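Workshop tips: keeping your wrist tracking honest

If you record hand work to teach a robot arm, you already know that the software end can eat up a whole Saturday. I've been fiddling with mine for two years now, and these are the little habits that have saved me the most grief (and a fair bit of coffee).

Start by locking the exposure before you do anything else. Auto exposure is lovely for birthdays, but it will happily wash out a marker the moment something shiny comes along, and then your pose jumps clear across the bench.

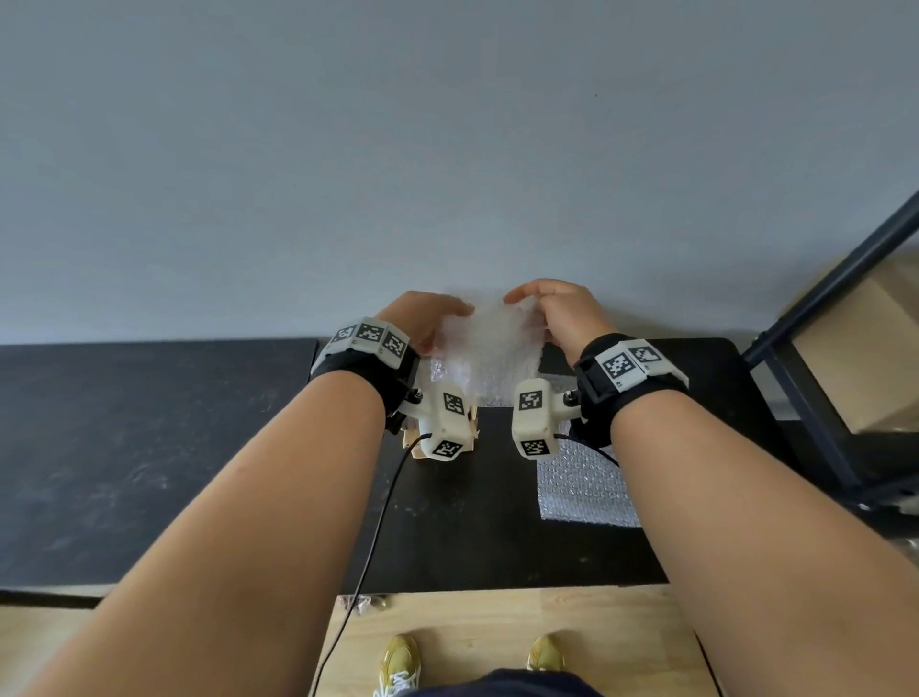 Marker detection gets much steadier when you give the planner every face it can use, so go into your settings and let the solver combine all the tags on one wrist into a single rigid body. My friend Kanchan Nishad ran hers one tag at a time for ages and wondered why the path wobbled so! Bubble wrap held up between two hands is a fine test piece, all folds and little glints, and with square markers on the boxy housings and on the white cylinders too, there's plenty for the solver to choose from. A black tabletop helps as well, scuffs and all.

Next, smooth gently. I filter at 30 frames a second with a window of 2, and anything heavier rounds off the pinches.

Last of all, name your files as you go, and replay each one at half speed before you train on it. Future you will be so grateful.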